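Slow Work on a Stubborn Powder

The zeolite arrives at the lab in Mincombe looking like flour, and for most of its working life it will be asked to do one thing, which is hold on to water and let go of it again when told. Zeolites are minerals full of tiny, regular holes. They turn up in laundry detergent, cat litter and the small packets that keep shoes dry in the box. Sabina Karunaratne has spent much of her career trying to make one that can store summer heat for the winter.

The idea is old. When dry zeolite takes up water vapor, it gives off heat. Warm it and the water leaves, and the material can then sit for months without losing what it has stored, as long as it stays sealed. A hot water tank cools off in days.

The trouble is that the powder wears out. Each cycle of wetting and drying puts stress on the crystals, and after 600 cycles an ordinary sample in Karunaratne's tests gave back noticeably less heat than it had at the start. A heating company will not put that in a basement.
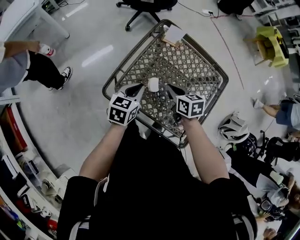 Two hand-held grippers meet on a small white cylinder over a wire basket.

Her group's answer has been to change the way the powder is held together. Zeolite has to be pressed into beads or pellets before air can be blown through it, and the clay used as a binder clogs some of the pores. Ashraful Khan, a chemist who joined the project from the ceramics industry, suggested making the binder out of zeolite too. The pellets are pressed with clay, then soaked in a hot alkaline bath that turns most of the clay into more of the same mineral.

"We lost the first batches to cracking," Khan says. "Then we slowed down the drying and they held."

The new pellets have now passed 2000 cycles. They are drier to the touch than the old ones and a little harder, and they squeak when you roll them between your fingers. Khan keeps a jar of the cracked ones on the shelf over his desk.

Whether they will hold up in a house is another matter. A test unit built by Schmieder, a small maker of heat exchangers, was filled in July with 248 kilograms of pellets and charged with air from rooftop solar collectors at 90 degrees Celsius. Poul Overgaard, the engineer in charge of it, expects to run it through two winters before he says much.
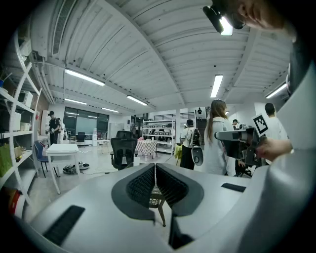 Airflow is what worries Overgaard most. Moist air has to reach every pellet at close to the same rate, or one part of the bed heats up while another does nothing. His first design blew air up through a single perforated plate, and the corners stayed cold. The version he is building now divides the inlet in two, with a pair of mesh panels side by side and a narrow ridge between them, much like the two dark ones on the gray housing in the photo, though his will be far larger. Each half gets its own fan, so the flow can be balanced by hand.

Cost comes after that. Making pellets by the alkaline bath takes more energy than the plain clay method, and the spent liquid has to be neutralized. Thaís Guimarães, who handles the accounting side of the study, thinks the extra cost could be recovered if the pellets last as long as the furnace they replace. She will not give a price yet.

The next batch goes into the press on Tuesday.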